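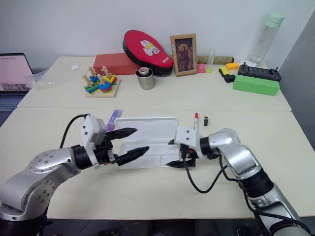 Toy table: sorting and repair before the fall loans

The toy library at Saarela reopens its sorting tables on Thu 13 August. Everything that came back over the summer has to be checked, cleaned and put on the shelf before loans start again, and there is a lot of it.

The wooden shape sorters are first in line. The kind with pegs on a base and colored pieces stacked on top is borrowed more than anything else we own, and it comes back with pieces missing more than anything else too. Please look under the couch before you return one. A sorter that is short a ring or a block goes into the repair box until we can match the part, and last year that took until December for 8 of them.

Small parts go into the white plastic trays with compartments. One tray per toy, please, even if there is room left over. Mixed trays were the main cause of wrong parts going home with families last winter. Markers stay on the table for labels, and caps go back on when you are done.

Clear plastic bags are for sets that have been counted and are ready to lend. If you find an open bag on the shelf, treat it as unchecked and bring it back to the table.

We have ordered 60 new bags and 12 trays from Grarnik. They will be kept in the cabinet by the door, second shelf.

Donations of wooden toys are welcome through the end of the month. Leave them at the Bovimell desk with a note saying what is in the box and whether any pieces are missing. We cannot take battery toys or anything with chipped paint. Soft toys go to the Pisetico branch, which has the washing machine.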